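Jernmont Robotics Club board > Build Season > Two-arm sorting task

hulya_t
March 14, 2019
We got both arms running the same script last night!! Over 40 tries before it stopped tripping on itself, and Fulvio yelled so loud the chess kids came in to look. Marisa P. is already asking about the Plullthorpe meet. What should we fix first?

fcaruso
I did not yell. Ok, I yelled. Fix the handoff timing, please. Left arm waits 2 full seconds for no reason I can find in the code.

gearhead318
Congrats! We ran two arms last October and the wait was a leftover sleep call in the homing routine. Search for it there before you touch anything else.

fcaruso
Found it. Line 100. I feel silly and also great.

hiwot.y
I'd leave timing alone and work on color. Room 318 gets that orange light after four and red and yellow start looking like cousins to the classifier. A fast arm that drops stuff in the wrong place still scores zero.

mruggiero
Disagree with Hiwot a little – you can fix color in one evening with new thresholds. Grip is what ate our whole season at Carbone. What are you sorting on, bare table?

hulya_t
No, we put paper down, it cut the glare a lot. Current layout:
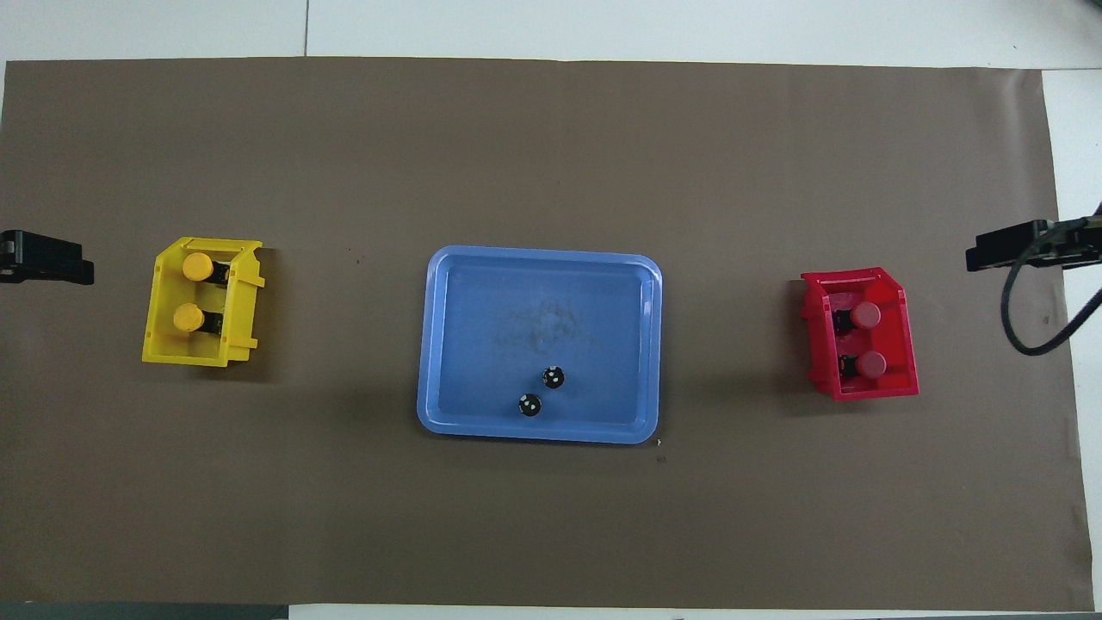
Our rule for the layout is that each arm owns a side and the middle is shared, so the only spot where they can crash is the middle. Yellow bin goes with the left arm, red bin with the right, and the blue tray between them is where I want the handoff. The little black pieces with the white spots are my favorite test so far, they're so small that any slop in the calibration shows up right away.

mruggiero
Ooh, those are tiny. Ok, now I really say grip first. Also tape that paper down at the corners.

hiwot.y
Still voting color. But yes to tape.

gearhead318
Watch the cable on the right arm too, that's a big loop. We snagged ours twice.

fcaruso
Cable clips are in the Firnano box, I'll bring them tomorrow. Can we do grip AND color if I skip lunch?

hulya_t
Yes – bring a sandwich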